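Walk-round, Boonchu building, ground floor + prep room
November, started 7.40, before the first group came in
Done by: Satish Tomar. Second pair of eyes: Drahomíra Havlíček (second half only, she had a delivery)

Key: OK / ACT = needs doing / N/A

## 1. Way in and corridor

- [x] Front door closes on its own – OK, slow though
- [x] Mat flat, no curled corners – OK
- [ ] Corridor clear to full width – **ACT.** Two Zellon boxes stacked by the radiator again. Moved them myself. Darius to find them a proper home
- [x] Fire exit sign lit – OK
- [ ] Fire door not wedged – **ACT.** Wedge on the floor next to it, so draw your own conclusions. Taken away, it's in my drawer
- [x] Extinguisher on bracket, pin in, tag in date – OK

## 2. Electrics

- [x] Sockets, no cracks or scorch marks – OK
- [x] Kettle lead – OK, replaced last time
- [ ] Extension leads – **ACT.** One 4-way plugged into another behind the printer. Heater is 2000 W, must not go on either of them. Wall socket only pls
- [x] Portable items labelled – OK apart from the desk lamp, Senad says he brought it from home. Needs testing or needs to go home

## 3. Worktops, trays, handling bits

- [x] Worktop wiped, no sticky patches – OK
- [x] Trays: rims checked for splits, run a finger round the edge (glove on) – OK
- [ ] Tray floors clean – **ACT, small.** The patterned ones hold grit in the texture, a wipe doesn't shift it. Stiff brush and washing up liquid, rinse, stand on end to dry
- [x] Rope pieces: pull both end caps, twist, look for fraying – OK
- [ ] Bark and wood bits: splinters, mould, anything crawling – see below
- [ ] Cloths folded and put away at close – **ACT**

Comments on this section. Bark is the one I keep coming back to. It's meant to be looked over before it goes out and again when it comes back, and the sheet for the second check has been blank most of the month. If a piece sheds when you rub it with a thumb, bin it, there is more in the store. Don't sand it, we end up with dust everywhere.

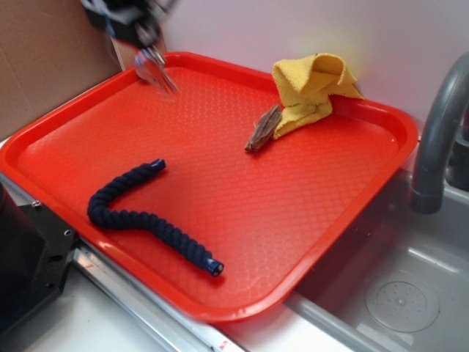
Cloths should not be left bundled up with the bark either. Fibres catch, then somebody grabs the cloth to wipe down and gets a splinter in the palm. Madhu had one in September and it did go in the book. Shake out over the bin, then into the wash at 40. Separate from the tea towels!!

Also asked about the rope. Length is fine, under the limit on the Skestance sheet, but caps need doing every time, not "when we remember".

## 4. Store cupboard

- [x] Heavy stuff at waist height or lower – OK
- [ ] Shelf fixings – **ACT.** Top left bracket has play in it. Nothing over 2 kg on that shelf till its fixed
- [x] Cleaning products locked, lids on – OK
- [x] Step stool feet – OK, all rubbers present

## 5. First aid

- [x] Box where the sign says – OK
- [ ] Contents – **ACT.** Tweezers missing (see splinters). Plasters low, eye wash fine
- [x] Accident book and pen – OK

## Who's doing what

| Item | Who | By |
|---|---|---|
| Zellon boxes | Darius Ene | today |
| Extension leads, lamp | Senad Delić | end of week |
| Brush out trays | Madhu Uniyal | before next group |
| Shelf bracket | Satish | when the Gudonville order turns up |
| Tweezers, plasters | Drahomíra | end of week |

Finished 8.25. Drahomíra read sections 3 to 5 and agrees, except she'd have failed the mat.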